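Fudby Price Tracker: Set-Up Guide
Section 4. Setting price alerts before a holiday sale
Revised October 8, 2021, by Szu-yu Tsang

Read this section before you turn on any alerts. The tracker watches store prices for phones, tablets, TVs and laptops and sends you a message when one drops. It can't tell you if the drop is any good. The stores count on you mixing those two things up.

Before you start

You need a Fudby account, the extension installed (Section 2) and at least one item on your watch list (Section 3). If your list is empty, the Alerts tab stays gray.

Setting an alert

1. Open the Alerts tab and pick an item from your watch list.

2. Set History to 12 months. The default is 60 days, and I would like to know who chose it. A store that raises a price in the summer and "cuts" it in the fall looks generous over 60 days.

3. Find the lowest price on the graph. Write it down somewhere outside the program.

4. Type your target price. Suggested Target fills in a number for you, but it works from list price, and hardly any buyer pays list price. Clear it and type your own.

5. Under Sellers, uncheck Marketplace unless you are willing to read return policies one seller at a time.

6. Click Save. The item moves to the Active list.

Note: If the graph is flat and then starts suddenly, the store has probably changed the model number. Search for the old number before you believe the item is new.

Caution: Do not switch on Auto-Buy during a sale week. It will pay the alert price plus whatever shipping the seller adds at checkout, and the program does not check shipping first.

Reading the percentage

Take the Plavemus tablet on my own list. In June it sold for $1076. In the fall the list price became $1109 with a "sale" price of $1076, and the alert arrived with a green badge and the words Price Drop. You save $33 off a price that did not exist in June.

To keep such alerts out of your inbox:

1. Go to Settings, then Alert Rules.
2. Change Compare To from List Price to Lowest Recorded.
3. Turn off Show Badge. It adds nothing.

Bundles and extras

The tracker treats a bundle as a single item. A Harms laptop with a sleeve and a mouse has its own price history, separate from the laptop alone, and the bundle price often hides a laptop that hasn't moved a dollar. Track both, then subtract.
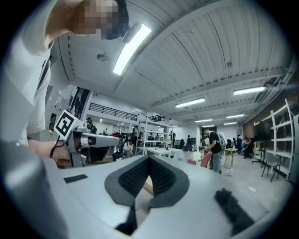

Accessories need a separate rule, as their prices jump around far more than those of the main device. Set Minimum Drop to a dollar amount for these – percentages on cheap parts mean very little. Product wording is another trap. "Textured grip" could cover a dense black surface of small raised nubs, like the one on the V-shaped pad in the photo, or a few shallow lines on a phone case. Match the part number, and ignore the adjectives.

If an alert does not arrive

1. Check that the item is still in the Active list. Cerulholm listings drop off when they go out of stock and do not come back by themselves.
2. Check your spam folder.
3. Remove the item and add it again. The Refresh button is supposed to do the same job, but I have yet to see it work on a delisted item.

Note: Removing an item erases its saved target, so have the number from step 3 of "Setting an alert" ready to type in again.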